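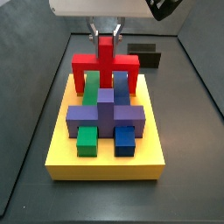
*Two arches on the yellow base, red at the back and purple in front, with the green and blue bars running between them.*

## The Astgate block table

Astgate is the name we gave to a set of painted wooden blocks and the buildings we make from it. The set has 43 pieces. Most of them are straight bars, and the rest are crosses, arches and a few odd lengths that were cut to fill gaps. We started putting up builds in January and have added to the page when there was something worth keeping.

The gallery has one picture so far. The notes under it cover the build and the pieces, for people who want to try something similar with their own blocks.

### The build

We call this one Moulin. It is symmetrical from left to right, apart from the colors of the two long bars. The tall part goes at the back so the front stays easy to see and easy to reach.

- **Base:** the yellow block. It is the widest piece here and fairly thick, and everything else stands over it.
- **Back:** the red assembly, with two legs, a crossbar and a post up the center.
- **Middle:** the green bar on the left and the blue bar on the right, both laid front to back under the red crossbar.
- **Front:** the purple cross, sitting over the bars with its upright in the center.

### Order of work

Set the base down first and square it to the edge of the table. A base that is a little crooked makes every bar on top of it look crooked too.

We put the long bars on next, then the red arch, then the purple piece. You can start with the red arch and slide the bars in under it, but it is easy to catch a leg with the end of a bar. The purple cross always goes last.

Leave the same overhang on both sides of the purple crossbar. Checking by eye from the front is good enough.

To take it down, lift the purple piece straight up, then the red one by its center post. Pulling on the crossbar tips it.

### Color

The first plan for Moulin used one color for both long bars. It looked flat on paper. Green and blue make it easier to say which bar you mean when two people are building, and they keep the red and purple apart.

A dark surface helps with bright blocks. We tried a pale tabletop earlier and the yellow got lost on it - not completely, but enough to bother us.

### Other builds from the set

Vurkar is a plain tower that uses 18 pieces. It takes patience near the top and has no arches at all. Bokinel is a low wall with 4 openings, and it is the better one to start with. Neither has a picture here yet.

We keep a notebook of layouts, mostly pencil sketches seen from above with the colors written in. A side view is added when a piece has to bridge two others, as the purple one does in Moulin.

### Care

Wipe the blocks with a dry cloth. Water lifts the paint at the corners, and a swollen block will not sit flat again. Sand rough spots lightly before touching up the color, and give the paint a full day before stacking anything on it.

The set goes back in its box with the yellow base at the bottom and the long bars along one side. Crosses go in last - they take up the most room and do not like being packed under anything.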